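My aunt left me her flat above the bakery in Skundport and, along with it, a feud with the man downstairs. I didn't know about the feud until I'd already carried up 7 boxes and a lamp.

"You're the niece," said Obinna Onuoha, who was leaning in the bakery doorway with flour up to his elbows. "Then you owe me a song."

Well, I'm a polite person, so I laughed and said sure, and went upstairs and forgot all about it. Then at four in the morning the singing started. It came up through the floorboards with the smell of the rolls – a big, wobbly baritone, the same verse again and again, and it always quit right before the last line. You try sleeping through that! I lay there waiting for the ending like you wait for a sneeze.

On the third night I banged on the floor with a shoe. He banged back with what I guess was a broom. 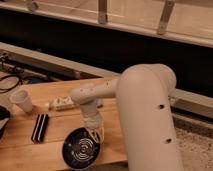
*Black disc, wooden tabletop*

So I went through my aunt's things. She kept everything (bus tickets, buttons, a receipt from Kuvora for 202 crowns' worth of yarn), and in the bottom drawer I found a notebook with the words to the song in her slanty handwriting. She'd written all of it out except the last line. Under the gap she'd put, "He can ask me nicely."

I called my cousin Paula Pascu, who knows all the family gossip back to the war.

"Oh, that," she said. "They wrote it together. She made up the ending and wouldn't tell him. He forgot her birthday."

"What year was this?"

"Before I was born, sweetie."

I hummed the thing all day. I hummed it in the shower and on the tram and in line at the post office, and a woman behind me asked if I was all right. By bedtime I had a last line. It wasn't hers, and it didn't even rhyme very well.

At four he started up. I got down on the rug in my pajamas, put my mouth near the boards and waited, and when he stopped, I sang it.

It went quiet for a long time down there. Then I heard him on the stairs.

"That's terrible," he said through the door. "Do you want a roll?"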